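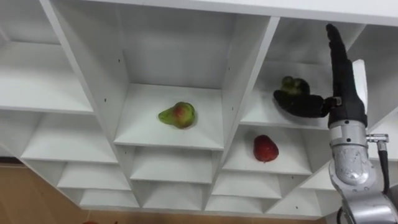
Fig. 1. Pear, yellow-green ground color with reddish-orange blush. Refer to Section 2.

Unit 7: Maturity, Storage and Ripening of European Pears
Course notes, Luzius Leitner
Revised 2018-02-09

1. Maturity and ripeness

The two words are used loosely in the trade and strictly in this course. A mature pear has developed far enough on the tree to ripen properly after picking. A ripe pear is ready to eat. Most European pears are harvested mature and unripe. Left on the tree until soft, many cultivars break down from the core outward, and the flesh becomes mealy before the outside gives any sign of it.

Picked too early, the fruit loses water through the skin, shrivels in storage and may never develop full flavor. Picked too late, it has a short storage life and is prone to core breakdown. The harvest window for one block is often less than two weeks.

2. Color

Two kinds of color must be kept apart. Ground color is the green to yellow background of the skin. It changes as chlorophyll breaks down and the yellow pigments already present become visible. Blush, also called over color, is red pigment (anthocyanin) formed mainly where the skin receives light.

Ground color carries some information on maturity and ripeness in cultivars that change from green to yellow. Blush carries very little. It depends on cultivar, position in the canopy, and night temperature before harvest. Two pears from the same branch can differ widely in blush and be equally mature. When scoring color in the practical, score the ground color on the least blushed side and record blush separately as percent of surface.

Several cultivars stay green when fully ripe. For these, ground color is of no use to the consumer and of limited use to the grower.

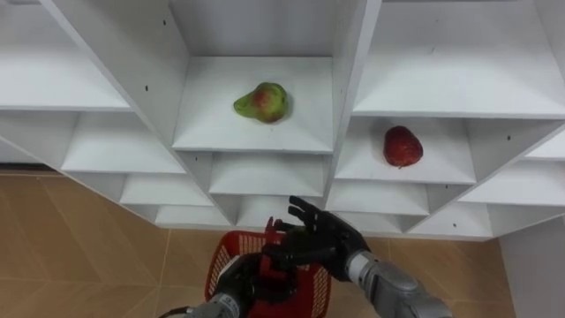

Fig. 2. Pear on open white shelving.

3. Firmness, starch and soluble solids

Firmness is the most reliable single index for pears. It is measured with a penetrometer fitted with an 8 mm plunger. Remove a thin disk of skin on two opposite sides at the widest part of the fruit, avoiding blush and bruises. Press at a steady rate to the mark on the plunger. Record both readings and average them. Fruit must be at a uniform temperature before testing, as cold fruit reads differently from warm fruit.

Starch is tested by cutting the fruit across the equator and wetting the cut face with iodine solution. Starch stains blue-black. As the fruit matures, starch is converted to sugar and the stained area shrinks. The pattern in pears is less regular than in apples, so use the pear chart handed out in December.

Soluble solids are read from a few drops of juice on a refractometer, in percent. The value reflects crop load and weather as much as maturity. It should not be used alone.

Sample size for all three tests is 20 fruit per block, taken from at least five trees, at shoulder height, from both sides of the row. Discard fruit with insect damage, which ripens ahead of the rest.

4. Respiration and ethylene

Pears are climacteric. At the start of ripening, respiration rises to a peak, ethylene production increases sharply, and softening follows. Once the process is under way, the fruit's own ethylene keeps it going. Cooling slows it and does not reverse it.

Many winter pears have a further requirement: they must spend a period in the cold before they can ripen evenly. The length depends on cultivar and on maturity at harvest. In the Erkau trial, fruit given 26 days of cold ripened evenly after transfer to a warm room. Fruit moved directly from the orchard to the same room stayed firm and rubbery for much of the test. Treatment with ethylene gas can replace part or all of the cold period.
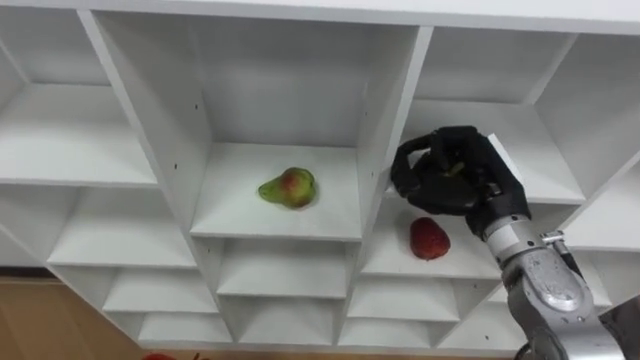

Water loss from stored pears takes place mainly through the skin, by way of lenticels and small cracks in the cuticle, and to a lesser degree through the stem end. It is driven by the difference in vapor pressure between the fruit and the surrounding air, so rapid cooling after harvest and high humidity in the room both reduce it. The first visible shrivel is often at the neck, where the flesh is narrow relative to the skin area. On the pear shown, this is the left-hand end, with the short stem. The rounded bottom, at right, usually shows shrivel later. Weight loss of a few percent is enough to make a lot unsaleable as first grade, and it should be checked by weighing marked crates on the same scale throughout the season.

5. Storage conditions

Regular cold storage for most European pears is at -1 to 0 °C, with relative humidity of 90 to 95 percent. The soluble solids in the juice lower the freezing point below 0 °C, which is why a setting slightly under zero is possible. The margin is small. Place sensors in the fruit as well as in the air, and always in the coldest position – normally near the coil discharge.

Controlled atmosphere storage reduces oxygen and limits carbon dioxide. Pears are sensitive to excess carbon dioxide, and internal browning and cavities can result. Late-picked fruit is at greater risk.

The Humbridge room used in the exercise holds 2,258 crates in ten rows. For the worksheet, assume that 619 of these were loaded on the first day and the rest over the following three. Calculate the field heat to be removed per day and state whether the loading rate exceeds the rated capacity on the data sheet.

6. Mixed storage

Fruit types differ in their response to ethylene and should be grouped with this in mind. Pears, apples and bananas are climacteric. Strawberries, grapes, cherries and citrus are nonclimacteric: they do not become sweeter after picking, although they continue to lose water and to decay.
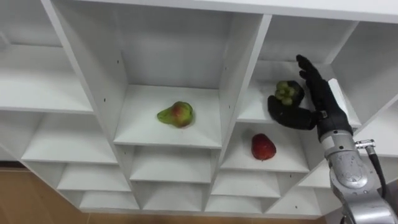
Fig. 3. Pear, with a red strawberry-shaped fruit one level lower.

Strawberries are kept near 0 °C for a few days only. The limiting factor is gray mold, and holding them longer for the sake of a combined shipment is poor practice. Leafy vegetables kept in a room with ripening pears turn yellow early, and carrots may develop a bitter taste.

Reading for next week: Lanz workbook, chapters on cooling load and on storage disorders. Bring the completed Humbridge worksheet.

Contact: Luzius Leitner, course office, Erkau | © 2018 | Back to top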